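Wanted: one patient person to look after our garment-handling cell (part-time, Vastport)

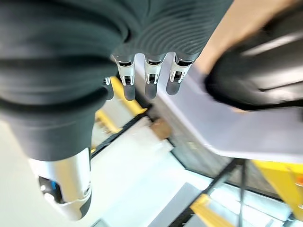

Agnes Fjeld wrote back within minutes of my first draft to say I'd made it sound like a programming job, and could I please put the word "screwdriver" in somewhere. Screwdriver! There you go, Agnes.

She's right, though. I run the Asta cell, and I need somebody who'll keep it in shape while I'm off fixing the software side. Asta is our knitwear station: a robot hand picks up sweaters and other stretchy things, and we try to get it to do that all day without complaint. The fingers take most of the abuse. Every joint has its little pins and linkages, the dark fingertip pads get slick with lint, and knit fabric finds its way into gaps you'd swear were closed.

So what would you be doing? Mostly this:

Cleaning the fingertips at the start of a shift and swapping pads when they lose their grip. I change mine at 600 picks, Elsa Lindqvist stretches hers further, and you're welcome to join the argument.

Checking the finger joints for play and picking out fuzz (tweezers, good light, coffee out of reach).

Running the wrist camera calibration after anybody bumps anything, then doing 51 test grasps and writing down the misses. Please write down the misses. The last log I inherited just said "fine" for most of May.

Going over bolts and cable ties on the workstation, and telling me when something looks off, even if you can't say why.

You don't need a degree. If you've kept sewing machines, bikes or copiers running, I'd love to hear from you. You do need steady hands, and you need to be OK with lockout procedures, which we follow every single time a hand goes into the cell. I'll train you on the rest over your first 200 hours.

It's 20 hours a week to start, mornings preferred, with a decent chance of more once the second cell (Lomance, still mostly in crates) is up. The shop is loud-ish, the parking is free and the heating is moody, so bring a layer.

To apply, send me a few lines about something you repaired and how it went, including if it went badly. Skip the cover letter. Drop it at the Sukprasert building front desk, room 234 on the envelope, by December 5, 2020. I'll call everybody back, and if we both like the sound of it you can come spend a morning with Asta and me before you decide.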